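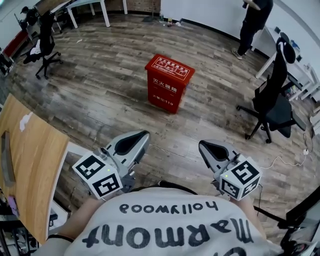
A budget is the law by which a legislature gives the government permission to spend money. In most countries it must be passed again every year, and for this reason the same quarrels come back every year also. Candidates like to promise that they will work with the other side. Harmony is an easy word to put in large black letters on a white T-shirt, and it is much harder to find in a room where two parties must divide one sum of money. In this chapter we study what happens in that room, and what happens to public services when the two parties leave it without an agreement.

We begin with the province of Lasenell. Its assembly has 200 seats, and in March the budget bill came to a vote with 188 members present. The largest party wanted to cut the grants for rural clinics. The second party, led by Darcy Fortin, refused to vote for any bill with this cut inside. Both sides knew that the old budget would end in 60 days. Both sides also believed that voters would blame the other one, and this belief made them slow.
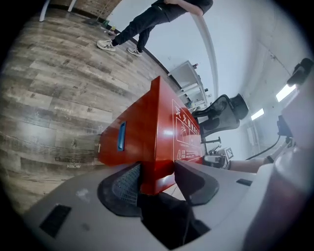

Figure 7.1. Fire extinguisher box with a label in Chinese.

When a budget ends and there is no new one, the law usually divides public work into two groups. Essential services, for example fire protection and hospitals, continue. Other services stop, or they continue with a temporary bill for some weeks. The line between the groups is itself a political question. In the district of Kiston the clinics were called essential, while in Jullik, under the same law, they were closed.

Key terms in this chapter: appropriation, temporary bill, essential service, veto, conference.

Before you read section 7.1, write down which public services you used last week. Decide which of them you would call essential, and keep your list for the exercise at the end of the chapter.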